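Plullow Hand-Held Gripper: Setup, Care and Repair

The Plullow is a two-finger gripper held in the hand, with a camera mounted on the body. It is sold singly and in matched pairs. This page covers how a pair is set up at the table, what wears, which parts can be changed by the user, and what has to come back to the workshop.

Fingers are supplied in black with yellow tips. Sets from other makers do not fit the Plullow finger carrier. 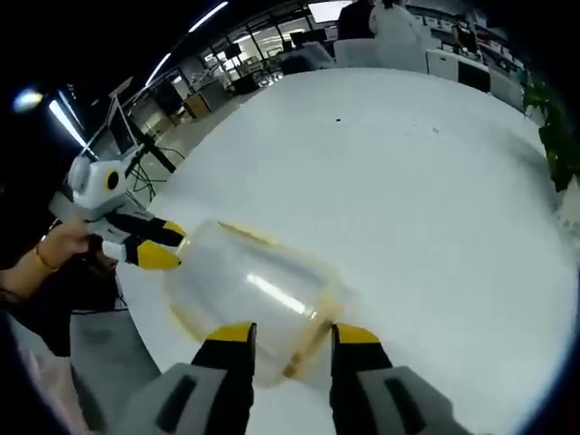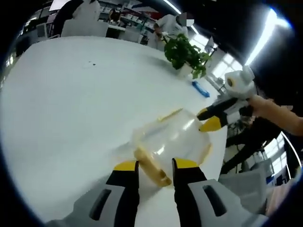 Two grippers at a clear plastic cup lying on its side on a white table.

Can I change one fingertip and leave the other one on?
You can, but the grip will pull to one side. A new tip is slightly thicker than a worn one, and thin-walled objects will roll toward the worn side as the fingers close. Change both tips on the same gripper together. The second gripper of a pair can keep its old tips if they pass the closing check below.

What is in the set

Single set, order number 529
One gripper, camera fitted
One pair of fingers with tips
One spare pair of tips
USB cable, 2 m
Hex keys, 1.5 mm and 2 mm
Closing gauge
Printed setup card

The pair set contains everything above twice, plus the pairing plate. The plate holds both grippers in a fixed position while the cameras are aligned to each other. Keep it. Alignment can't be repeated without it, and plates are not interchangeable between pairs. Each plate is engraved with the serial numbers of the two grippers it belongs to.

Technical data

Opening between tips: 0 to 118 mm
Finger length from carrier to tip: 166 mm
Tip material: molded rubber
Finger drive: trigger, mechanical, spring return
Camera connection: USB
Tip mounting: one 2 mm screw per finger
Cleaning: damp cloth, mild dish soap

Setting up a pair

Work at a table that doesn't rock. Surface color matters less than shine. A glossy top will reflect ceiling lights into the camera, and the tips can be hard to pick out in the recording. A matte board or a plain cloth taped down at the corners is enough.

1. Plug in both cameras before touching the triggers. The software reads the resting position of the fingers at startup. If a trigger is half pressed at that moment, every opening value afterward will be wrong.

2. Open and close each gripper fully five times. The movement should feel the same from end to end. A catch near the closed position usually means dirt in the carrier rail.

3. Do the closing check. Put the gauge between the tips and close gently. Both tips should touch the gauge at the same moment. If one arrives first, loosen the carrier screw by a quarter turn, shift the finger, tighten, and check again.

4. Set both grippers in the pairing plate and run the alignment. Keep hands and sleeves out of the camera view until the program reports that it has finished.

5. Take the grippers out of the plate and pick up a test object with each one in turn. Then pass the object from one to the other.

For step 5 we recommend something light and thin-walled. A heavy block will hide a badly set finger – it stays put whatever the tips are doing. A disposable cup shows the fault quickly by turning or buckling on one side.

If two people are working at one table, have them agree on who closes first. Most bent fingers we see in the workshop come from two grippers meeting over the same object.

Routine care

Before each session, wipe the tips and look at the inner faces. Small nicks are harmless. Replace tips that have a split at the base or a shiny flat patch wider than a pencil.

Once a week, clean the carrier rail with a dry brush. Do not oil it. The rail runs dry, and oil turns the dust into a paste that is hard to get out again. If oil has already been used, wipe the rail with isopropyl alcohol on a cotton swab and work the trigger until it moves freely.

Sticky residue from drinks or tape should come off the same day. Use soap and water on the tips only, removed from the fingers. Never hold the gripper itself under a tap.

Clean the lens with a lens cloth. Paper towels scratch the coating, and the scratches show up as haze when there is a window or a lamp in view.

Check the cable where it leaves the body. It should bend in a wide curve and never fold back on itself. The cable clip can be moved to either side for left-handed users.

Changing tips

Hold the gripper with the fingers open. Remove the 2 mm screw, pull the old tip straight off, and push the new one on until it sits flush. Tighten the screw until it stops and no further. The thread is in plastic and will strip. Repeat on the other finger, then do the closing check.

New tips feel slippery for the first hour or so. Washing them once in soapy water before fitting helps.

Faults and what to do

Fingers do not return when the trigger is released
Brush out the rail. If that changes nothing, the return spring is worn. Spring kit 29, user replaceable.

Opening value jumps while the fingers are still
Unplug, wait, and plug in again with the trigger released. If it keeps happening, the position sensor needs service.

Picture drops out when the wrist turns
Cable or cable clip. Try the other cable first.

The two cameras disagree after alignment
Check that both grippers are fully seated in the plate. Dirt under one foot is enough to spoil the result.

One finger has play at the base
Tighten the carrier screw. If the play remains, the carrier is cracked. Stop using the gripper and send it in.

Spare parts

Tips, pair
Fingers, pair, with tips
Spring kit 29
USB cable, 2 m
Cable clip, left or right
Closing gauge
Lens cloth

Carriers, sensors and cameras are fitted in the workshop only. A gripper that has had its camera changed must be aligned again with its partner, so please send both grippers and the plate. We have had plates arrive alone and grippers arrive alone, and in both cases the work had to wait.

Service and orders

Repairs are handled by Borach in the Beten workshop. Put a note in the box with the serial number and a short description of the fault. "Left finger slips when closing slowly" is useful. "Broken" means we have to test everything, and testing time is charged.

Workshop: Koen Vanhove
Spare parts and orders: Floor Michiels
Alignment and software: Yavuz Soylu

Older Plullow units with the Jayasinghe carrier can still be serviced. They take the current tips but not the current fingers. The older carrier has two screws on the back plate where the current one has a single screw. If you are unsure which one you have, send a photo of the back plate with your order.

Setup card revised November 2020. Earlier cards give the wrong direction for the carrier screw and should be thrown away.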